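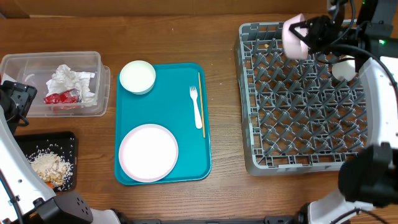 Clearing a Meal Tray: Sorting Order and Time
Zihan Luo

3. Method

The station has three zones. Waste goes on the left, the tray comes in at the center, and the dish rack is on the right. Food scraps go in the black tray. Paper and wrappers go in the clear container, which makes it easy to spot a grain of rice in the wrong place.

Each run used a teal serving tray with a bowl, a plate and a fork. We compared two orders: waste first, then dishes, or one item at a time from left to right. Each order was repeated four times, for 8 runs in all. Time was stopped when the tray was bare.

4. Results

Total time for all runs was 291 seconds. Waste first was faster in every pair. Most of the delay in the other order came from rice sticking to the plate.

5. Problems

Thin items were slow to pick up, mainly the fork. In November we plan to repeat the test with a deeper scrap tray.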